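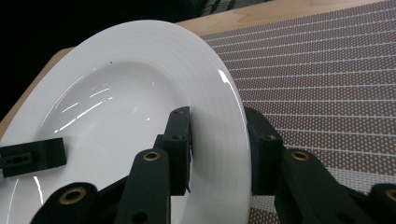
Search reports Go
Tableware / Progress reports
2 min read

Work on the Bavedside canteen crockery survey continued through November. The first 100 pieces from the Fothergill store have been washed, checked and entered in the register. Deep plates are now a class of their own, defined by a sunken well and a wide, flat rim; where the rim carries fine concentric ridges, as on the white porcelain plate, this goes in the surface column. Small dark specks in the glaze are logged by position and do not count as damage.

The target remains 400 pieces. Chips on the outer lip are graded from 1 to 4, and grade 4 is withdrawn from service. The Lurnov shelving arrived two bays short and Stonik has been asked for the remainder. Until it comes, bowls stay in their crates.

Spending is within the agreed budget. Serving dishes are next, followed by cups and saucers.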